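Saisie d'objets à col étroit en simulation : filtrer les prises avant l'apprentissage
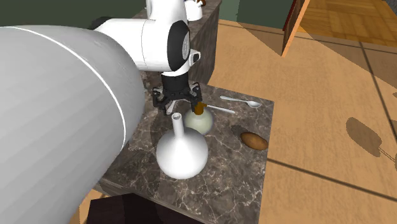
Rendu de simulation : la pince au-dessus du petit flacon au col ou bouchon brun, la fiole blanche au premier plan.

Je reprends mes notes de septembre sur la génération de démonstrations synthétiques. Le problème de départ est banal. Le planificateur propose des prises géométriquement valides sur l'objet isolé, mais une bonne partie devient inutilisable dès qu'un second récipient se trouve à proximité. Les doigts ouverts occupent plus de volume que l'objet lui-même, et la collision se produit pendant la descente, avant toute fermeture.

Jusqu'ici, Flokby (mon générateur de scènes) rejetait ces cas après exécution complète de la trajectoire. C'est correct et très lent. J'ai donc ajouté un filtre en amont, appelé Sillel, qui teste le volume balayé par la pince ouverte sur les derniers centimètres de l'approche. Le test utilise une enveloppe convexe par doigt et une autre pour la bride. Le bras n'est pas pris en compte à ce stade – le planificateur s'en charge déjà.

Protocole : 200 scènes de cuisine, placement aléatoire des objets sur le plan de travail, 16 prises candidates par objet cible. Une prise est comptée comme réussie si l'objet est soulevé et maintenu jusqu'à la fin de l'épisode, soit 600 pas de simulation.

Le filtre élimine surtout les approches obliques. Sur les objets à col, il reste presque uniquement des descentes verticales, ce qui réduit la diversité du jeu de données. J'ai compensé en échantillonnant 6 orientations autour de l'axe vertical pour chaque prise conservée. La politique entraînée avec Wandora sur ces données hésite moins près du col, mais elle généralise mal aux objets couchés, trop rares après filtrage.

Deux points restent ouverts. Les enveloppes convexes surestiment l'encombrement des doigts articulés, d'où des rejets injustifiés quand deux récipients se touchent presque. Le frottement est par ailleurs identique pour tous les objets, hypothèse commode et fausse – un col lisse ne se tient pas comme un légume.

La prochaine série remplacera les enveloppes par une décomposition plus fine, avec les mêmes graines aléatoires pour garder des résultats comparables. Le calcul tournera sur la machine Nygård à partir de samedi.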